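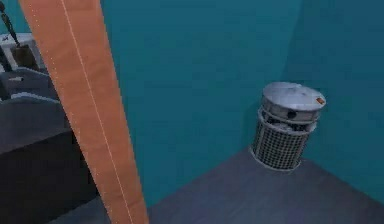
Orange arm, trash can in the corner. Simulated room.

Opinion > Work > Automation

13 Jan 2021
By a staff writer

Ackermann cleans 28 rental flats and wants Muslow arms doing it by May. First they practice in rendered rooms. Fine. But the cleaners havent been asked one thing. 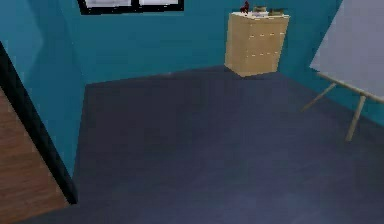
Teal walls, chest of drawers, easel.

Two crews, same pay, fewer hours. Thats the offer.

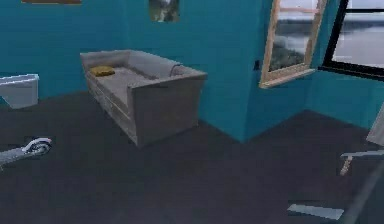

Cleaners know what slows a job down. Ask them. A scooter left on the floor across from the sofa, a cushion a bit rumpled, thats the real shift. Pay them to teach it, and put it in writting.

Recent
Geler cuts night shift
Hukusis at 50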